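Flandstead Auto Forum > Trucks and Towing > Midsize

Thread: Laster midsize, wait for the new one or buy the leftover?

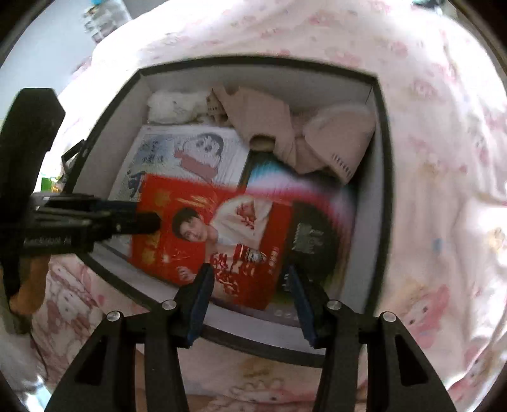
Red and white package, black storage box

glumtorque
Posted 2025-03-06
My old truck has reached the stage where the check engine light is the only light that works. The Laster dealer in Flandstead has a leftover from last model year, crew cab, the smaller engine, 8 miles on it. They'll take $3,538 off sticker. The redesigned one is supposed to land in December with a bigger screen, a hybrid option and, going by the brochure, a more confident grille.

I tow a small boat maybe six times a year and otherwise haul mulch and my brother-in-law's opinions. Wait or buy?

sitthichai_s
Buy the leftover. First year of a redesign is when the factory finds out what it built. I had a first-year truck once and got to know the service desk so well I was invited to a baby shower.

Tumaini L
Disagree. You're looking at $3,538 off now against a truck that's one generation behind the day you want to sell it. Run the numbers on resale before you get excited about a discount. Also the current seats are terrible. I'm 6'3" and I drive mine like I'm hiding from somebody.

glumtorque
I'm 5'8" so the hiding isn't a problem.

mulchbaron
What does the boat weigh? With the trailer, full tank, cooler, all of it. People always give the number for the bare hull and then wonder why the transmission smells like toast.

glumtorque
Never weighed it. It's a boat-sized boat.

mulchbaron
Go weigh it.

Heloisa_C
The hybrid will sell over sticker until summer at least. My dealer had a "market adjustment" on the last hot model that cost more than my first car. When I asked what had been adjusted he said the market.

If you can't stand to wait a year past launch, you're not really waiting for the new one, you're just walking around.

Tumaini L
Dealers will negotiate if you drive far enough. I went 300 miles for mine and saved $700.

sitthichai_s
Less gas, lunch and the motel.

Tumaini L
I didn't say it was a good motel.

gitau_m
Has anyone pointed out that the leftover has been sitting on a lot? Check the build date on the door jamb. Check the battery too, and look at the tires for flat spots. Ask them to throw in the Bodnár hitch kit, because the factory one rattles. Mine started the first week and the dealer told me that was "normal hitch character."

mulchbaron
Bodnár kit is fine but the wiring plug sits too low. I've ripped mine off twice on the same boat ramp. Himix makes one with the plug tucked up behind the bumper.

gitau_m
Himix rusts.

mulchbaron
Everything rusts. You back it into a lake.

gitau_m
My Bodnár doesn't.

Heloisa_C
Can we not do the hitch thing again? There's an entire subforum and you two are most of it.

lencho_abe
I have the current one with the small engine. It tows okay on flat ground. On a hill it makes a noise like it's writing a complaint letter. If there are real grades between you and the lake, find a leftover with the bigger motor or wait. Otherwise the discount is decent, though I'd ask for more. They want it gone before spring.

glumtorque
There is one hill. I've been up it behind a hay wagon so I'm used to the pace.

Went back at lunch and asked about more money off. He went to talk to his manager and came back with floor mats.

sitthichai_s
Rubber or carpet?

glumtorque
Carpet.

sitthichai_s
Walk away. Leave your number. He'll call.

Tumaini L
Or wait for the new one, like I said.

mulchbaron
Did you weigh the boat?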